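2018-09-28

Reading notebook, Varkis seminar. Chapters 9 to 12 of Sengar, second pass.

Picking up where I left off last night, with the ferry chapter, and I have to put this down first while it's fresh: the narrator changes tense on the dock! I missed it completely in March. She tells the whole crossing in the past tense, very steady, and then her brother steps off the boat and for one paragraph it's all present. "He is carrying the lamp." Then back to the past as if nothing happened. I went hunting for other places and found 4 in the whole book, every one of them with the brother in it. So the tense belongs to him, in a way. She can't get him to stay in the past where everyone else goes.

Stavros Raptis had written "slip?" in the margin of the shared copy next to the second one (p. 161). Stavros, I don't think it's a slip! Look at the sentence before it, where she says she has "put the house in order." The house is orderly and the grammar isn't. Come and argue with me.

Next thing, the mother's silence. We talked about it last time as grief, and I still think that's mostly right, but on this pass I kept noticing how much she gets done by not speaking. She settles the quarrel over the olive trees by leaving the room. She sends the priest away by pouring him more coffee than he wants. I had her down in my first notes as a victim of the village and I'd like to cross that out, or at least write something next to it. She is under the village's rules, yes, and she also knows them better than anyone who enforces them.
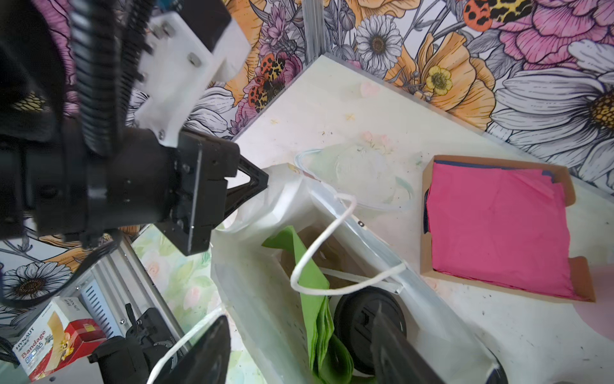 The coffee scene is worth reading out loud, by the way. The priest's lines get shorter each time (twelve words, then seven, then two) and the mother's stay at zero. I laughed, and I don't remember laughing at this book before.

Compared it with the opening of Dresura, since we're supposed to be building toward the paired essay. Same kind of household, same kind of closed town, but the Dresura narrator explains everybody. You always know why the aunt is angry. In Sengar you get the anger and then a description of the weather. I prefer Sengar by a mile, though I can see why people like to be told. Possible essay question: what does a reader owe a character who won't explain herself? Too big. Maybe just the two kitchen scenes side by side, and see what comes out.

Still stuck on:
- the lamp. It's lit on the dock and unlit in the last chapter, and I can't find anyone putting it out.
- who "we" is in the last paragraph of chapter 11. The family? The village? It matters a lot for the ending.
- the Grometti translation gives "stubborn" where the older one has "faithful." Same word for the mother and for the mule! Need someone who can check the original.

For next session: everybody pick one sentence from chapter 12 that you would not cut, and bring it written out by hand. Mine is the one about the salt on the windowsill. I've changed my mind three times already and will probably do it again before we meet.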